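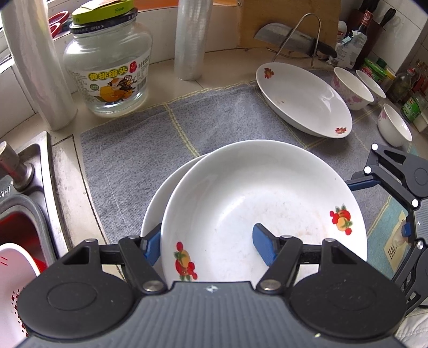
Photo: Velimir Vidmar

Marras purse

The Marras purse is a small gathered pouch, sewn from one circle of cloth and closed with a cord. I've made more of them than I care to admit, and I still think it's the nicest thing you can do with a leftover bit of cotton!

Name and origin

The name comes from Marras, the village where the pattern was first written down, though people in Wometden will tell you (at length) that their grandmothers were making it long before that. Panagiotis Mladenović, whose pattern booklet I learned from, calls it the Fikidberg pouch and won't hear of anything else. It's the same purse, give or take the lining.

Making

You need two circles of fabric, one for the outside and one for the lining, plus a length of cord. Mine are usually 13 inches across. Put the right sides together, sew round the edge and leave a gap for turning. Then turn it, press it and close the gap by hand. The cord runs in a channel stitched an inch in from the edge, and it comes out through 2 small buttonholes. Do make the buttonholes before you join the circles – I forgot on my first one and had to unpick the lot.

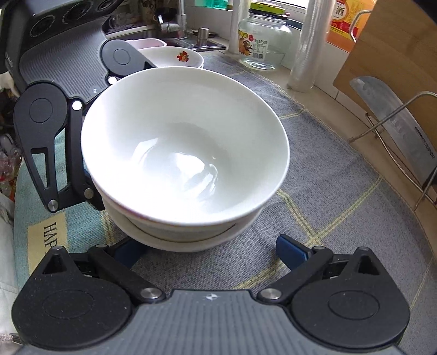 Older versions have six little pockets sewn round the inside, like the slices of a cake, and those are lovely for needles and thread. You stitch the dividing lines from the centre outwards, and it's fiddly work, so I tack everything first.

Fabrics

Plain cotton is easiest. Felt gathers badly, and velvet creeps about under the foot. The Rillier version uses waxed cloth, which looks smart but shows every pin hole, so I hold mine with clips.

See also: Drawstring bag, Dorothy bag, Reticule

Last edited 6/13/25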